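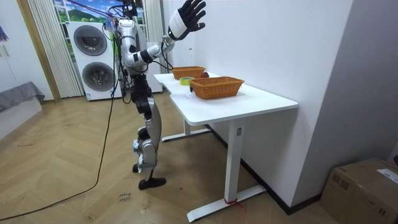
# Famdale Tabletop Chores, sorting subset

Teleoperated and autonomous recordings of a full-size humanoid doing small household jobs at a desk. This card covers the sorting subset only. Laundry and dish subsets have their own cards.

**Maintainers:** Aoi Kinoshita (recording, labels), Gisela Bauerfeind (evaluation)
**Version:** 3

## Task

Objects start on a white desk. Each one goes into the basket whose handwritten paper label matches its category. An episode ends when the desk is clear or the operator calls a stop. 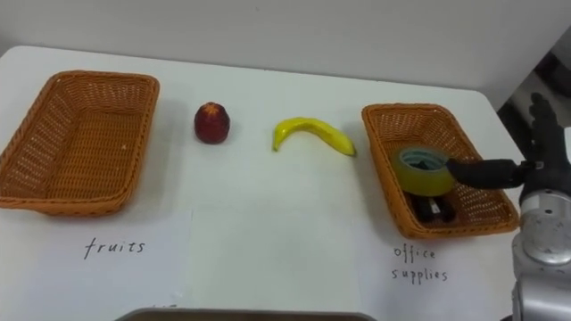

*Head view, two-category layout. Tape roll over the "office supplies" basket; apple and banana still on the table.*

## Contents

| Item | Value |
|---|---|
| Episodes | 1,509 |
| Autonomous episodes | 419 |
| Object layouts | 4 |
| Views | head, fixed side |

Teleoperated episodes use the Prulleo glove interface. Autonomous episodes use the `numby` policy, trained on the teleoperated part of this subset. Do not mix the two when computing success rates – the stop criteria differ.
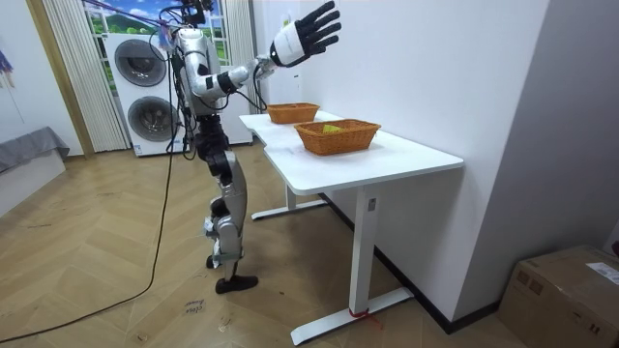

The base does not walk during an episode. Results say nothing about navigation, doors or reaching the floor, and should not be quoted as "household" performance.

## Can it do the chore?

Partly. Category choice is rarely the problem. Most failed autonomous episodes fail at the grasp or the release:

- thin objects pushed along the desk
- ring-shaped objects that stay on a finger after the hand opens
- basket rim contact that shifts the basket off its label

A person is still much faster on every layout. We would not leave the policy running unattended.

## Known issues

- Head and side streams drift by up to 3 video frames in long episodes. Use `sync.csv`.
- Outcome labels from March were made before the `partial` class existed. Relabeling is open.
- The loader in the Qian branch drops episodes with no grasp event.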